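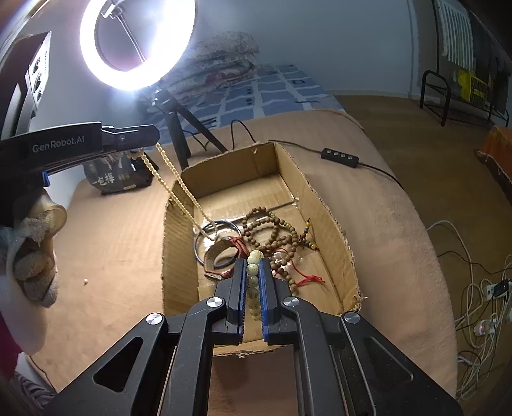

Proposed transfer of the Sandemar seed testing station to a joint venture

Posted by G_Magnusson
Members will have seen the notice concerning the Sandemar station. The ministry intends to place seed testing and plant health work in a joint venture, with Pivico holding the larger share. Comments are accepted until the end of November. I would be grateful for views from growers and laboratory staff before our association submits its reply.
Gøran Magnusson

Posted by fieldplot34
The notice states that the station handled 2,463 samples last year, of which 1,588 came from farms and seed merchants. The remainder was statutory work. I see no objection to a private partner for the commercial part. Waiting times have been poor for three seasons, and the germination cabinets are overdue for replacement.

Posted by A.Bjorklund
I must disagree with the previous member. The two kinds of work cannot be separated so easily. The same 34 staff carry out both, often on the same bench and in the same week. If a disease is found in a seed lot sold by a company with an interest in the venture, who decides when the finding is published? The notice is silent on this point.
Alvar Björklund 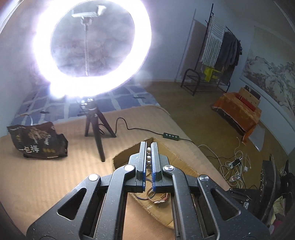
I would also ask members to read the section on fees. Prices are fixed for the first year only, and small growers have no other laboratory within reach.

Posted by fieldplot34
Fees have risen under public ownership as well. Pivico has offered to pay for new equipment, and the ministry has not. I would accept a moderate increase in return for results before sowing.

Posted by Fagerlund_Coop
Our cooperative represents 1,017 growers. We have not taken a position for or against the venture. We have asked the ministry for two conditions: that plant health findings be released by a public officer, and that the seed collection remain in state ownership. A reply has been received on the second condition only - it was favorable.

Posted by quietfurrow
Was Stindano not considered as a partner? Their name appeared in the earlier consultation.

Posted by G_Magnusson
Stindano withdrew before the final round. The ministry gave no reason in its notice.
I propose that our reply support both conditions set out by the cooperative and request a fee limit for five years. Mr. Björklund, would that meet your concern?

Posted by A.Bjorklund
In part. I remain opposed to the transfer and ask that this be recorded in the reply. I can send a draft paragraph on the publication of findings tomorrow morning.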